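Recording bed-making demonstrations with hand-held grippers

If you want a robot to learn from people, bedding is a brilliant place to start, and also a very humbling one. A cloth can lie in more shapes than you could ever list, so you can't write the movements down as rules. You have to show them, many times over, and the showing is the fun bit!

These notes cover the way we collect examples for Pesitz, our small policy for tidying beds. We use hand-held grippers in ordinary bedrooms, and everything goes into a set called Lumadau, which stood at 536 accepted episodes in July. You will need a pair of grippers, a made or unmade bed, one large cloth or bedspread, and a bit of patience.

Step 1. Set up the bed

Leave the room as you find it. Clothes hanging up, boxes, a cluttered shelf: all of it is useful variety, and a policy that has only met bare rooms gets confused very quickly. What you do want is a bed where the layers can be told apart. A plain cloth over a sheet of another colour is lovely to work with, and patterned pillows give the tracking plenty to hold on to when the cloth itself offers very little.

Before each session, wave both grippers slowly over the bed and check that the tracking doesn't drop out. Then open and close the fingers fully, twice, so the width reading has its two end points.

Step 2. Start with the fingers open

Each episode begins with an approach. Bring the gripper in over the bed with the pads apart and keep it moving at the speed you'd use to reach for a cup of tea. People nearly always go too fast on their first few tries (I certainly did), and the polka dots on a pillow turn to smears.
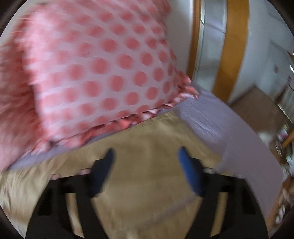
Pads apart over the bedspread, with some motion blur on the pillow.

A little blur is fine and we keep those episodes. If whole stretches are smeared from start to finish, record again.

Step 3. Pick your grasp point

Flat cloth is hard to pinch. Look for something that already stands up: a fold, a corner, a raised crease. Come at it with the fingers nearly closed if it is thin, and let the tips meet the cloth before you squeeze. Pause for a beat at that point. The pause makes the moment of contact much easier to find later, when you are marking up the episode in Akyol.

Don't always choose the easiest fold. If every example uses the same corner, the policy learns that corner and gives up on the rest of the bed. I like to change the starting state after every 20 episodes: turn the cloth round, bunch it up near the pillows, or leave one side hanging.
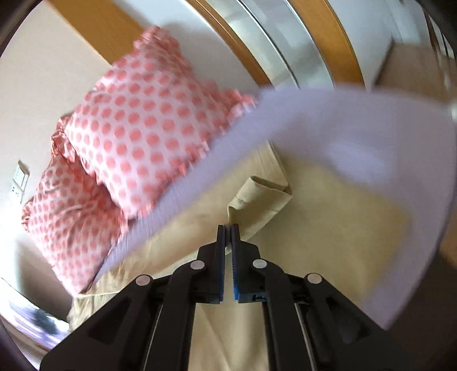
Step 4. Bring in the second gripper

Long folds want two hands. One gripper holds or steadies while the other pulls, and the learner needs to see both jobs. Start the two recordings together from the same button press, and keep each gripper in the other's view when you can, at least for part of the episode. It helps a great deal when you line up the two tracks afterwards.

Work from the near edge of the bed towards the pillows, or the other way, but finish one fold before starting the next. Half-finished folds are all right as a starting state. As an ending they muddle the label.

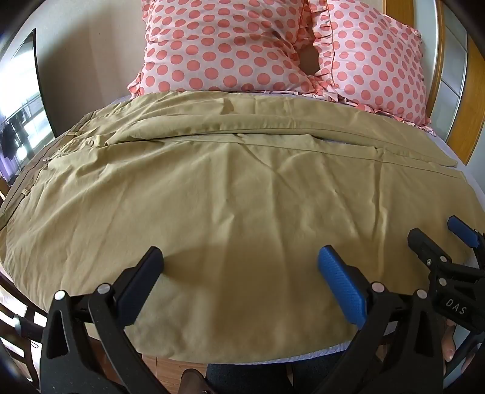

One gripper over the khaki cloth and the second partly in view at the right edge, with the long rolled fold running across below the pillows.

Step 5. Check and upload

Play each episode back at double speed and ask whether you could tell a friend what the hands were trying to do. If you could, keep it. Failed grasps followed by a second try are wonderful material, so please don't throw them away! Tag them "retry" and carry on.

Name the folder with the room, the cloth and the starting state, then send it to Platach in batches of no more than 500 files. Larger batches do go through, but the check for missing frames takes ages and you'll be tempted to skip it. Charge the grippers while it runs.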